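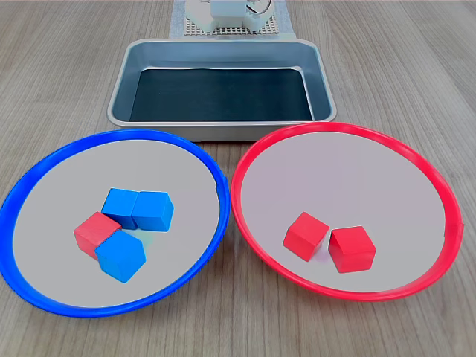

Mukach Play Library
Gallery - Color Sorting

Home / Gallery / Tabletop / Color Sorting

Posted 29 March 2021 by Renato Magbanua

Color sorting is the activity people borrow from us most. It uses painted wooden cubes, plates with colored rims and a metal tray, and it fits on an ordinary table. The gallery covers the pieces, the ways we set them out and a few things we have learned from using them at Saludo Hall and at the Zestside branch. Florante Ocampo put the first set together and still does the repairs.

Click any title to go to the lending page for that item.

THE PIECES

Blue-rimmed plate
Large, round and flat in the middle, with a pale interior so the cubes show up well. The rim is a thick plastic ring and keeps most cubes from sliding off.

Red-rimmed plate
Matches the blue one. Most groups put the two side by side, within easy reach of whoever is sorting.

Metal tray
Rectangular, with a lip. We use it as the starting place for the cubes. It is louder than the plates when cubes are dropped in, so put a dish towel under it if you are in a shared room.

Cubes
Wood, painted all over, smooth on the faces. The full set is 56 cubes in a cloth bag with a drawstring. Please count them back in before you return it.

Spare cubes
Kept at the desk in a jar. If one is missing from your bag, ask for a spare and tell us which color. There is no charge for a lost cube.

WAYS TO SET IT OUT

Plain sort
Everything starts in the tray. Blue cubes go to the blue rim, red cubes to the red rim. Younger children do well with 10 cubes, and you can add more as they go.

Find the odd one
Put a few cubes of one color on a plate with a single cube of the other color, and ask which one has to move. Three blue and one red is a good start. Pile them close together for older children, with one leaning over another, so that they have to look around the pile before they answer.

Swap
Blue cubes go to the red rim and red cubes to the blue rim. It is harder than it sounds, and adults get it wrong too.

Take turns
Two players, one plate each. Each player takes one cube from the tray and either keeps it or hands it across. No talking in the longer version.

Sort and stack
Once the cubes are on the right plate, build them up. Stacks of three stay up on the plates. Anything taller is better built on the table itself.

Eyes closed
This one does not work, as the cubes all feel the same. We list it only because it gets asked for. The Skirance texture blocks are the set to borrow for that, and they have their own gallery page.

THE TABLE

Choosing a table
A light wooden top with a fine grain is what we like best. Red and blue both stand out on it and there is no pattern to get in the way. On a dark table, use the cream mat from the linen shelf.

Where the plates go
Plates at the front, tray behind them. Small children who have to reach across a plate to get to the tray will catch the rim with a sleeve - move the tray to one side for them.

Spacing
Leave a finger's width between the rims if you can. When the plates touch, pushing one moves the other.

Light
A window or a lamp from one side is fine. Strong light makes the rims shine and can throw a bit of color from a cube onto the plate beside it. Some children notice this before we do and want to know where the color came from.

SESSIONS

Saludo Hall, winter group
There were 8 sessions in all, ending in February. The first few used the plain sort only. By the end most of the group had moved on to Swap and were making up rules of their own.

Zestside, Saturday table
A drop-in table by the front window. The sorting set stays out all morning and people sit down for a few minutes at a time. Ages on the last visit ran from 2 up to somebody's grandfather.

Take-home loans
Three weeks, with one renewal. The plates are too wide for our usual tote, so bring a large flat bag or ask for one of the blue crates.

CARE AND REPAIR

Wiping down
A barely damp cloth for the cubes, then a dry one. Do not soak them. The tray can be washed with dish soap in the sink and should be dried right away.

The rims
Rims are wiped, never scrubbed. If a ring works loose, do not glue it. Put a note in the bag and Florante will look at it.

Chips in the paint
Small chips on the corners are normal. Cubes with rough edges come out of the set, get sanded and are repainted in the same red or blue. The first repaint came out a shade darker than the originals and those cubes have been moved to the spares jar.

Packing
Tray at the bottom of the crate, plates flat on top of it, bag of cubes last. Please do not stand the plates on edge.

BORROWING

The color sorting set can be reserved at the desk or through the lending page. We have two full sets and they are often both out during school breaks, so reserve early if you want one for a party or a class. Teachers may keep a set for a whole term if no one else is waiting.

Questions about the activities go to Renato. Questions about damaged or missing pieces go to Florante, who is at the workbench on Tuesday afternoons.

More in this gallery: Threading and Lacing - Skirance Texture Blocks - Floor Puzzles - Nesting Cups

Back to top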